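4. Overhead services in the rooms

4.1 What was recorded

The floor plans described in Section 3 say little about what hangs from the ceilings. In all three buildings (Drandudetti, Nanetti and Dinden) the plans were drawn before the last refit, and the pipes and cables put in later follow routes that do not appear on any drawing we could find. We therefore recorded the overhead services from the floor, room by room, and entered them on a separate sheet.

The survey covered 58 rooms. For each room we noted whether the services were hidden above a suspended ceiling, boxed in, or left in view. Where they were in view we noted the general route, the number of parallel runs where these could be told apart, the points where a run left the ceiling for a wall, and the finish. We did not open any trunking. Where we could not tell from the outside whether a channel held cable or covered a pipe, it was entered as "channel" and left at that.

Storerooms under the stairs at Nanetti were left out, as were the two plant rooms at Drandudetti. The corridor ceilings at Dinden were recorded but are treated in Section 5 together with the lighting.

4.2 Routes

Most refit drawings assume that services run parallel to the walls and turn at right angles. Many of the runs we recorded did so, mainly in the smaller rooms. In larger rooms the routes were less regular. Installers had gone around older light fittings, beams and hatches, and had often kept to the path of an earlier run even when the thing it once avoided was gone. At Nanetti a run of channel on the upper floor steps sideways twice in a short distance to clear a ceiling rose that was taken out long ago. The patch of newer plaster is still easy to find.

Bundling was common. Once one channel had been fixed along a given path, later ones were usually fixed next to it. This keeps the number of fixing lines down and leaves the rest of the ceiling clear, but it makes the inner channels hard to reach. Staff at Dinden told us that a new cable was more likely to be given its own channel on the outside of the bundle than to be pulled through an existing one -- even where the existing one was known to have space. The bundles grow wider over time for this reason, and we found no case where a disused channel had been taken down.

The refit specification for Drandudetti calls for a gap of 70 mm between the outermost channel and any wall it runs beside. No similar rule was found for the other two buildings. We measured the gap only where it could be reached from a standard stepladder, so the results are not complete enough to report as a set. The rule seems to have been followed in the rooms nearest the entrance and less closely farther back.

4.3 Drops

A drop is the point where a run turns down from the ceiling toward equipment, sockets or a lower floor. Drops matter to the people who use a room more than the overhead route does, as they take up wall space and decide where furniture can stand. Shelving had been cut or moved to make way for a drop in several rooms at Nanetti. In one of them the shelves had been fixed to the channel cover itself, and we reported this to the building office.

Drops were mostly placed at or near a side wall, with the horizontal run carried across the room to meet them. Figure 4 shows a run of this kind at Dinden. Several white channels lie side by side overhead and bend down together near the wall on the right. A person in a black cap is at the left. The pale panel at the far left covers part of the wall, and that wall was recorded on a separate visit.

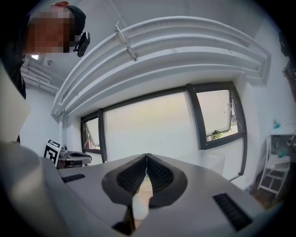
Figure 4. White pipes and cable trunking crossing a ceiling, Dinden.

Keeping the runs together through the drop has a clear benefit for the user of the room, who loses one strip of wall and keeps the rest. It also has a cost. Work on any one line at the bend means loosening its neighbors, and the maintenance log at Dinden lists bends as a regular source of call-backs. The log runs to 200 entries up to the end of December, but it does not separate bends in pipes from bends in cable channels, and we have not tried to divide them after the fact.

4.4 Finish and legibility

White was the usual finish for exposed services in all three buildings. It is the stock color of the Smadi range specified for the refit, and later additions were matched to it. The result is tidy from a distance. Up close, pipes and trunking in the same color are hard to tell apart, and labels were rare. Where labels had been used, they were placed at the drop and not along the ceiling, so that a line could be named at its end but not followed back across the room.

Two members of the building office said they relied on memory to say which line was which. A colored band at each end of a run would be cheap to add during routine work. We return to this in Section 6, with the question of who should keep the drawings up to date.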